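Parteien und innerparteiliche Demokratie
Skript zur Sitzung 4: Urabstimmungen über den Parteivorsitz

Stand: 2026-03-02
Dozentin: Vesela Petkov

Vorbemerkung

Die Literatur zur Mitgliederbefragung liest sich über weite Strecken wie Werbung. Mehr Beteiligung, mehr Legitimität, neue Mitglieder, frischer Wind. Ich teile diesen Ton nicht und will im Folgenden begründen, warum. Wer die Gegenposition vertreten möchte, hat dazu in der Diskussion Gelegenheit; der Text von Thoa Vũ im Reader ist dafür der beste Ausgangspunkt, auch wenn mich die Schlussfolgerung nicht überzeugt.

1. Was genau wird eigentlich entschieden?

Beim Delegiertenparteitag ist die Sache formal klar. Gewählte Delegierte wählen einen Vorstand, die Satzung regelt Fristen und Mehrheiten, und am Abend gibt es ein Ergebnis. In Deutschland verlangt § 9 des Parteiengesetzes, dass der Parteitag den Vorsitzenden wählt. Ein Mitgliedervotum über den Vorsitz kann rechtlich also nur eine Empfehlung sein, der die Delegierten anschließend folgen oder eben nicht. In der Praxis folgen sie. Daraus wird gern geschlossen, die Mitglieder hätten »entschieden«. Man sollte vorsichtiger formulieren: Die Mitglieder haben eine Auswahl getroffen, und die Vorauswahl lag woanders.

Wer darf kandidieren? Wie viele Unterstützer aus wie vielen Kreisverbänden braucht es? Wie viel Zeit liegt zwischen Ankündigung und Meldeschluss? Mit diesen Fragen hat man den Wettbewerb meist schon zur Hälfte beschrieben. Eine Frist von drei Wochen begünstigt den, der seine Leute bereits beisammenhat. Das ist keine Verschwörung, es ist Satzungstechnik, und gerade deshalb wird es in den Medien selten behandelt.

2. Der Fall Brestville

Wir arbeiten mit der Fallstudie von Bongani Tshabalala zum Stadtverband Brestville (Reader, Teil B). Zur Erinnerung die Eckpunkte: Nach dem Rücktritt des Vorsitzenden im September traten zwei Personen an, Hidayah Halim aus dem Ortsverein Flemham und Tirta Hutapea aus dem Ortsverein Solville. Stimmberechtigt waren 2950 Mitglieder. Am Ende lagen die beiden Lager so dicht beieinander, dass über 300 beanstandete Stimmzettel den Ausschlag geben konnten. Beide erklärten sich noch in der Nacht zum Sieger.

Tshabalala erzählt das als Geschichte einer Partei, die von der Knappheit des Ergebnisses überrascht wurde. Hier setzt mein erster Einwand an. Knappe Ergebnisse sind bei zwei ernsthaften Bewerbern der Normalfall. Ein Verfahren, das nur bei deutlichem Abstand funktioniert, ist untauglich, und man weiß das vorher. Die Schiedsordnung des Stadtverbands kannte weder eine Frist für die Neuauszählung noch eine Regel, wer bis dahin die Geschäfte führt.

Mein zweiter Einwand betrifft die Quellen. Die Darstellung stützt sich auf Interviews mit Beteiligten, die alle einen Grund hatten, die jeweils andere Seite schlecht aussehen zu lassen. Der Bericht der Schiedskommission wird zweimal zitiert, beide Male nur mit dem Satz über das »bedauerliche Klima«. Was in den Anlagen steht, erfahren wir nicht. Achten Sie beim Lesen darauf, welche Behauptungen über Unregelmäßigkeiten einen Beleg haben und welche lediglich wiederholt werden.

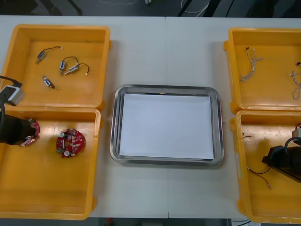 Auszählen ist eine Tätigkeit, die in der Politikwissenschaft erstaunlich wenig Beachtung findet. Es gibt Bibliotheken über Wahlsysteme und ein paar Aufsätze darüber, wie ein Stimmzettel vom Umschlag auf den richtigen Stapel gelangt. Dabei ist der Vorgang im Kern eine Sortieraufgabe: vier orangefarbene Behälter, zwei auf jeder Seite, in der Mitte eine Schale aus Edelstahl, und dann muss für jedes Stück feststehen, wohin es gehört. Bei Stimmzetteln hießen die Fächer etwa Halim, Hutapea, ungültig, strittig. Schwierig ist allein das letzte Fach. In Flemham wanderte ein Zettel mit zwei Kreuzen, von denen eines durchgestrichen war, zu den gültigen Stimmen, in Solville zu den ungültigen. Eine gemeinsame Anweisung lag nicht vor. Wenn zwei Ortsvereine denselben Zettel verschieden behandeln, braucht es keinen Betrug, um das Ergebnis zu verzerren, und es lässt sich hinterher auch keiner widerlegen.

3. Die üblichen Argumente, und was davon bleibt

a) »Urabstimmungen erhöhen die Legitimität.«
Legitimität wird in den meisten Arbeiten über Zufriedenheit gemessen, kurz nach der Wahl und oft unter denen, die teilgenommen haben. Wer enttäuscht zu Hause blieb, fehlt. Aussagekräftiger wäre die Frage, ob die Unterlegenen das Ergebnis ein Jahr später noch anerkennen. In Brestville hatte sich das Lager Hutapea bis dahin als eigene Ratsfraktion konstituiert.

b) »Urabstimmungen bringen neue Mitglieder.«
Vor der Abstimmung vermutlich schon. Ob sie bleiben, ist eine andere Frage. Ein Eintritt kurz vor dem Stichtag sagt zunächst nur, dass jemand abstimmen wollte oder darum gebeten wurde. Vũ nennt das »Mobilisierung«. Im Ortsverein Solville nannte man es anders.

c) »Die Basis ist radikaler als die Funktionäre.«
Die alte These, im Englischen mit dem Namen John May verbunden, sieht die mittlere Funktionärsebene als die radikalste. Die empirischen Befunde dazu sind gemischt. Als Argument taucht sie trotzdem zuverlässig auf, und zwar in beide Richtungen, je nachdem, wer gerade verloren hat.

d) »Ein offener Wettbewerb klärt die Richtung.«
Das setzt voraus, dass die Bewerber für verschiedene Richtungen stehen. Die Programme von Halim und Hutapea stimmen in fast allen Punkten überein, bis in einzelne Formulierungen zur Verkehrspolitik. Gestritten wurde über Stil und über die Frage, wer wem bei der letzten Listenaufstellung etwas versprochen hatte.

4. Neuwahl, Nachzählung oder Vermittlung?

Nach einem umstrittenen Ergebnis stehen einer Partei im Wesentlichen drei Wege offen. Die Nachzählung ist billig und schnell, hilft aber nur, wenn der Streit dem Zählen gilt. Die Neuwahl ist teuer und belohnt unter Umständen die Seite, die am lautesten protestiert hat. Die Vermittlung durch eine angesehene Person von außen gilt in der Presse als der vernünftige Weg. Ich bin da skeptisch. Ein Vermittler ohne satzungsmäßige Befugnis kann nur aushandeln, und ausgehandelt werden dann Posten. Das sogenannte Menon-Papier, mit dem der Konflikt in Brestville formal beigelegt wurde, besteht zum größten Teil aus einer Tabelle mit Ämtern. Das Wort »Mitglieder« kommt darin einmal vor, in der Anrede.

Vergleichen Sie dazu die Regelung bei der Anfechtung staatlicher Wahlen. Dort gilt der Grundsatz der Mandatsrelevanz: Ein Fehler führt nur dann zur Ungültigkeit, wenn er sich auf die Sitzverteilung ausgewirkt haben kann. Überlegen Sie, ob sich das auf parteiinterne Wahlen übertragen lässt und wer das prüfen sollte.

5. Zur Vorbereitung der nächsten Sitzung

Pflichtlektüre: Tshabalala, Abschnitte 3 und 4, sowie der Auszug aus der Satzung (Reader, Teil B, Anhang). Bitte die Satzung wirklich mitbringen, auf Papier oder als Datei. Letztes Mal hatten sie zu wenige dabei, und die Diskussion blieb entsprechend allgemein.

Arbeitsauftrag für die Gruppen: Entwerfen Sie eine Auszählungsanweisung von höchstens einer Seite. Sie soll regeln, wann ein Stimmzettel als strittig gilt, wer darüber befindet und bis wann eine Beschwerde möglich ist. Begriffe wie »offensichtlich« und »im Zweifel« bitte vermeiden oder definieren. Die Gruppen tauschen die Entwürfe aus und suchen in der fremden Anweisung nach Lücken.

Wer ein Referat zum Thema Stichtagsregelungen übernehmen möchte, meldet sich bitte per Mail. Der Termin zur Spaltung von Fraktionen ist bereits vergeben.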